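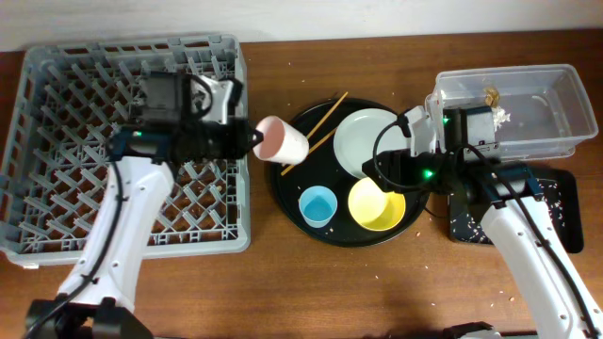

Does a Serving Tray Save Any Work? Clearing the Table in a Shared Kitchen
Student project report, Household Systems module
Submitted 19th March

1. Why we looked at this

The Trendwood booklet on small kitchens says that dishes should travel on a tray and go straight from the tray into a rack. It promises a "calmer" table. We could find no numbers behind that word, so we set out to get our own.

Our setting was plain: a wooden tabletop against a wall, a gray plastic rack with angled pegs on the left, and a round black tray in the middle. A place setting was a plate, a bowl, cups and a pair of chopsticks. The rack is the square, crate-like kind used in cafeterias, and it takes up a lot of table.

2. Method

We cleared the same setting 120 times, half with the tray and half with the dishes set directly on the table. Each run ended when the last piece was in the rack. A dish put down and picked up again was logged as a second handling. In all we logged 1689 handlings, including setting the table again between runs.

3. What we found

The tray helped less than the booklet suggests. It saved up to 15 seconds on a run, but only when the table was a long way from the rack. With the two side by side, we could not tell the tray runs from the others on the clock.

Cups were the easy part. Plates were fine once we stopped sliding them to the rim of the tray to get a grip. Chopsticks were the real trouble. Laid across the tray they stick out past the rim and get knocked, and the pegs are spaced for plates, so thin things drop flat to the bottom of the rack or lean wherever they like. A Grillard pamphlet we read shows chopsticks standing neatly upright in a rack much like ours. We never managed it without adding a cup to hold them.

Crumbs also collect in the grid. Neither source mentions this, and picking them out took time that we did not put on the clock — probably a mistake.

4. Doubts about our own results

Only 2 of us did the clearing, and we got faster as we went. We did the tray runs last, so some of the tray's small advantage may just be practice. We would mix the order if we did it again in June. We also used a single rack. A long, narrow one might give a different answer, and we would not trust our figures for it.

5. Recommendation

Use a tray if you have to carry dishes across a room. If the rack is already on the table, skip it, and find a separate holder for the chopsticks before buying anything else.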